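Gestuftes Holzregal für Kleinkram: wie einräumen, damit nichts verschwindet?

Februar – gefragt von Ngân Bùi in Ordnung & Haushalt

Hallo zusammen,

ich habe mir vor ein paar Wochen bei Flodley ein kleines Stufenregal aus Holz gekauft, drei Ebenen, die Böden sind aus durchscheinendem geripptem Kunststoff. Gedacht war es für den ganzen Kram, der sonst in der Schublade im Bad lag: Pflaster, Salben, Tabletten, Teebeutel, Nähzeug, Ersatzbatterien. Es steht jetzt auf der Arbeitsplatte in der Küche, weil im Bad kein Platz ist und es dort nach dem Duschen ewig feucht bleibt.

Zwei Probleme. Erstens: Alles, was auf der untersten Ebene steht, sehe ich nicht mehr, sobald auf der mittleren etwas Höheres steht. Letzte Woche habe ich eine Salbe neu gekauft, die ich schon hatte. Zweitens: Kleine flache Sachen wie einzelne Tütchen rutschen auf den Rillen nach vorne und landen irgendwann auf der Platte. Da bleiben sie dann auch liegen.

Die Platte ist 110 cm breit, das Regal darf also ruhig schräg oder längs stehen. Wie sortiert ihr so etwas? Nach Größe, nach Inhalt oder nach Häufigkeit?

14 Kommentare – 3-mal geteilt

Kurnberg
Sonntag, 9:40 Uhr

Ich habe ein ähnliches Regal seit etwa 5 Jahren, allerdings mit vollen Holzböden. Nach Größe sortieren hat bei mir nicht funktioniert, weil dann Dinge nebeneinander stehen, die nichts miteinander zu tun haben. Jetzt ist es so:

Oben steht, was ich selten brauche und was leicht ist. Kleine Schachteln, hochkant, mit der Beschriftung nach vorne. In der Mitte kommt alles hin, was man täglich oder fast täglich anfasst. Unten stehen runde Dosen und Tiegel, die erkennt man auch von der Seite am Deckel.

Wichtig ist, dass pro Stufe nur eine Reihe steht. Sobald eine zweite dahinter kommt, kauft man doppelt. Was nicht in die eine Reihe passt, gehört in einen Vorratskarton im Schrank. Auf den Karton habe ich einen Zettel geklebt, auf dem der Inhalt steht, das reicht.

Für die Tütchen würde ich gar nicht erst das Regal nehmen. Ein altes Einmachglas ohne Deckel tut es, oder eine flache Schale daneben.

Noch etwas zum Standort: Medikamente in der Küche nur, wenn das Regal nicht neben dem Herd oder dem Wasserkocher steht. Und wenn Kinder im Haus sind, müssen sie in einen Schrank zum Abschließen, da hilft die schönste Sortierung nichts.

27 Personen fanden das hilfreich

Ung
Sonntag, 11:15 Uhr

einfach weniger kaufen, dann passt es auch

1 Person fand das hilfreich

Fladix
Sonntag, 18:05 Uhr

Zum Rutschen: Es kommt darauf an, wie die Rillen laufen. Wenn sie von hinten nach vorne gehen, gleitet Papier darauf wie auf einer Schiene. Bei manchen Regalen kann man die Böden herausnehmen und umdrehen, dann liegt die glatte Seite oben. Ob das bei deinem geht, musst du ausprobieren, meine waren nur eingeklemmt. Sonst einen Streifen Antirutschmatte zuschneiden, 2 cm schmaler als der Boden, damit man ihn nicht sieht.

Bei der Sichtbarkeit hilft es, das Regal schräg zu stellen. Dann schaut man nicht nur von vorne durch die Leisten, sondern kommt auch von der Seite an die untere Stufe. Und lieber wenige Sachen mit Abstand als alles dicht an dicht. Bei einem Regal dieser Art genügen mir eine Schachtel oben, ein Karton in der Mitte und eine Dose unten, dazu noch Kleinkram. Die flachen Sachen liegen bei mir vorerst auf der Platte.

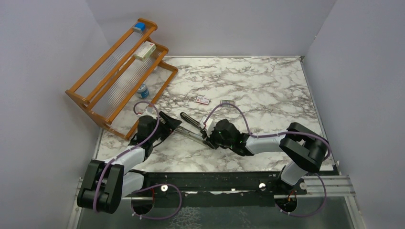 Ngân Bùi schrieb am Abend zurück, das Umdrehen der Böden habe sie probiert, sie seien aber festgeschraubt. Sie nehme jetzt die Antirutschmatte und für die Tütchen ein Glas. Schräg stehe das Regal inzwischen auch, nur an die Steckdose komme sie dadurch schlechter heran. Die doppelte Salbe habe sie ihrer Schwester gegeben.

Kurnberg ergänzte noch, man solle beim Einräumen gleich die Haltbarkeitsdaten durchsehen. Angebrochene Salben schreibe er mit dem Öffnungsmonat an, am besten auf den Deckel.

9 Personen fanden das hilfreich

2152 Aufrufe

Ähnliche Fragen
Teebeutel ohne Schachtel aufbewahren?
Flecken auf heller Arbeitsplatte mit Marmormuster
Stufenregal wackelt auf einer Seite
Wohin mit Batterien, bis man sie abgibt?
Hausapotheke: Karton, Korb oder Schublade?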